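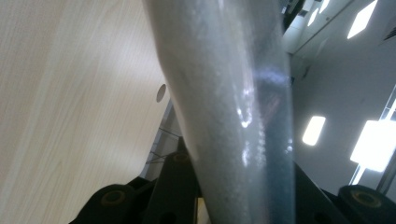 3.2 Remakes, buzz and the second episode

Television remakes arrive with an audience already quarrelling about them. We followed two: Skollum, a hospital serial moved from the coast to a landlocked suburb, and Prirnell, a family saga that kept its plot and lost its grandmother. Both were announced in March, and both had been declared ruined by teatime.

We collected 2,000 public posts from the 17 days before each first episode and sorted them by what the writer claimed to be cross about. Casting led by some distance. In the Skollum set, 700 posts objected to the lead actor, who had at that point been seen in one publicity still, holding a clipboard.
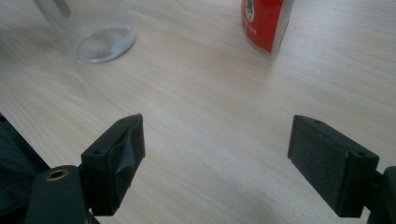
Figure 4. Tabletop with a clear cup.

Viewing diaries told a calmer story. Leone, the streaming service that carried both programmes, let us recruit 1,000 subscribers, who wrote down what they watched and what else they were doing at the time. The second answer was usually longer. People who had sworn off Prirnell in public watched it while ironing, and several went on to the second episode without recording any change of heart. One diary gave the opening wedding four words and the drink beside it a full paragraph, down to the cloudy white layer at the bottom of a see-through cup much like the one in Figure 4. We coded this as partial attention, after some argument.

Early anger was therefore a poor guide to who would switch off. The exception was Kandodwood, the fan forum with the strictest rules on spoilers, whose members said they would leave after the first episode and did. They then stayed on the forum to discuss the episodes they were missing, which our coding scheme had no box for. Section 3.3 describes the box we added.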